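My grandmother's sister, Charito Pangilinan, died in August. The funeral home printed a short notice with her dates and the names of her children, and it left out most of what I knew about her, so I am putting some of it down on this page.

She came to Sistville as a young woman to work in the school kitchen. She meant to stay one winter. She stayed for the rest of her working life and ran the kitchen for the last 14 years of it. People in town who never learned her last name knew her as Miss Charito. When I go to the hardware store I still get asked if I'm related to her.

She married late, to a widower who repaired clocks, and she raised his 2 girls as her own. Neither of them has ever used the word stepmother. Both of them were with her at the end.
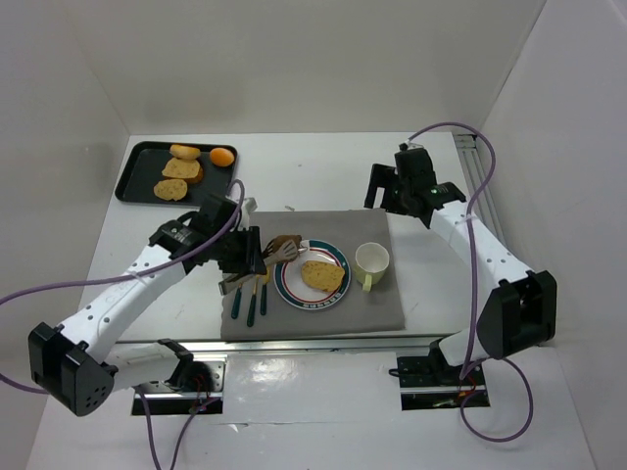
Two robot arms over a white table, a gripper just above a piece of silver utensil.

She wrote letters. After she died we found a shoebox with 356 of them, most from her brother in Xolalpa, and a few from Radu Bălan, who rented her upstairs room one year and kept writing long after he moved to Irkemholm. He called my mother when he heard the news. He said she taught him to drive on the cemetery road and only raised her voice once.

She did not care for travel or television. She liked cards, strong coffee and the early Mass. She grew beans along the south fence and gave most of them away. She had opinions about how other people parked.

The service was small. My cousin read the psalm and we ate in the church hall afterward. She is buried next to her husband, on the side nearest the road. The stone has been ordered and should be set before the ground freezes. The family has asked that anyone with letters or photographs of her send copies to my mother, who is putting them in an album for the girls.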